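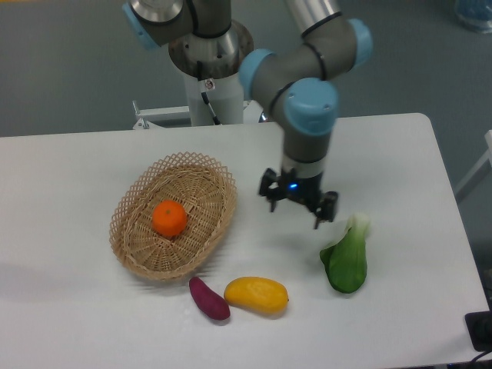

22nd December
Daltbridge robotics club, notebook 2
Written up by Dirk Hellwig

Sorting task, produce set. Working toward the "pack the basket" round. Same rules as we agreed in September: everything starts on the white table, arm puts it in the wicker basket, no touching the table once the run has started. Runs where the mandarin starts in the basket are allowed for practice but don't score.

Arm and two-finger gripper, no hardware changes this time. Only the approach height and the closing width were edited. Jestetti's pick script is still the one we use, with Eichhorn's vision step in front of it.

Log of 29 runs with the full set. Complete: 14. The rest stopped on one item or another and I noted which.

Mango: fine lying on its side if the fingers close across the short way. When the vision step picks the long way the fingers don't open far enough and it pushes the fruit along the table. Needs a check on the angle before it goes down.

Sweet potato: the thin end gives trouble. Grabbing at the middle works. If it is lying right up against the basket, the left finger comes down on the rim. Moved the no-go zone out by 14 mm and that cleared most of it, but then it refuses to pick anything very close to the basket at all. Leave it for now, ask Jestetti.

Bok choy: worst of the lot. The leaf spreads and the vision step puts the center of the item out in the leaf. Picking there folds the leaf and the head drops on the lift. Tried forcing the pick point to the pale stem end. Better. Grip force at 50 percent marks the stem, so go lower next time and write down the number.

Mandarin: no problems picking. It rolls if released too high. Release height is now set from the basket floor and not from the rim.

Basket: the open weave around the rim confuses the edge finder, which sometimes reports a rim that is too small. Eichhorn wants to fit an oval to the outer edge and ignore the gaps. Agreed. He has a first version on the Gekeo branch, not merged.

Lost time on the table position again. It had been pushed a little toward the arm and all the picks landed short. Put tape on the floor at the legs before starting, and run the corner check even if it looks right.

To do
- angle check for the mango
- stem pick as default for anything with leaves
- merge oval fit after it has been tested on the second basket
- fresh bok choy before the next session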